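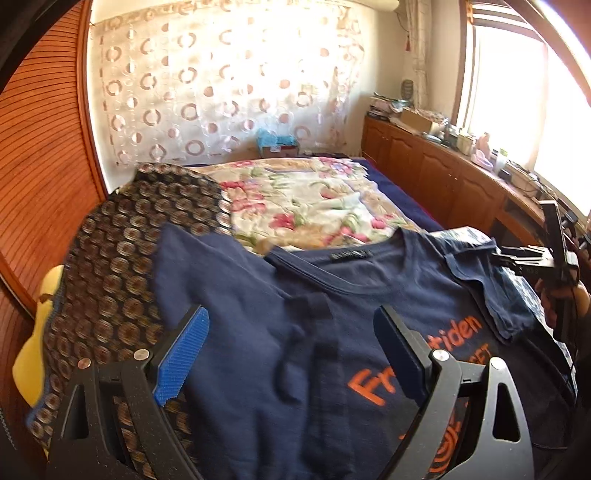
Rollelier Robotics Club
Minutes of the general meeting, 30 October 2021

Meeting opened at 10:05. Quorum met. Minutes of the previous meeting were accepted with one correction: the spare servo order was placed with Draler and has not been paid.

1. Garment folding project (Zanen)

The data group reported 261 usable folding demonstrations, all recorded by members at home with the hand-held grippers. A further 4 were discarded for lost tracking. The target for the end of April is 752.

T-shirts make up most of the set. Towels and long sleeves are underrepresented. Members recording at home are asked to vary the starting state of the garment and to use whatever surface they have. A bed is acceptable. Patterned bedding is acceptable and should not be cleared away first.

Discussion of the grip pads. The ribbed blue pads hold cotton well but tend to pick up two layers at a hem. The hardware group proposed a softer pad with shallower grooves. Agreed to print one pair and compare on the same shirt before changing the full set.

Pivot pins on the older finger linkages are to be checked for play before each session. Loose pins go in the log with the gripper number.

2. Training

The current policy finishes a sleeve fold in simulation but stalls when the collar is turned away from the arm. The software group believes the cause is too few demonstrations from that side. No change to the model until the next batch has been added.

Upload naming was raised again. Files without a session code will be returned to the member who sent them.

3. Tipoki competition

Registration is open. The club will enter the household task category only. The rules allow two arms and one operator at the reset station. The question of whether a garment may be repositioned by hand between attempts was not settled. The secretary will write to the organizers.

4. Budget

Balance stands at $1,595 before the Draler invoice. Purchase of a second charging dock deferred. Purchase of replacement cables approved.

5. Other business

Gripper cases are to be returned with the cable coiled, not wrapped around the handle. The key to the parts cabinet is still missing.

Action items
Hardware: print test pads, update pin log
Software: post upload script with session code check
Data: circulate garment list
Secretary: rules question to Tipoki

Meeting closed at 11:20.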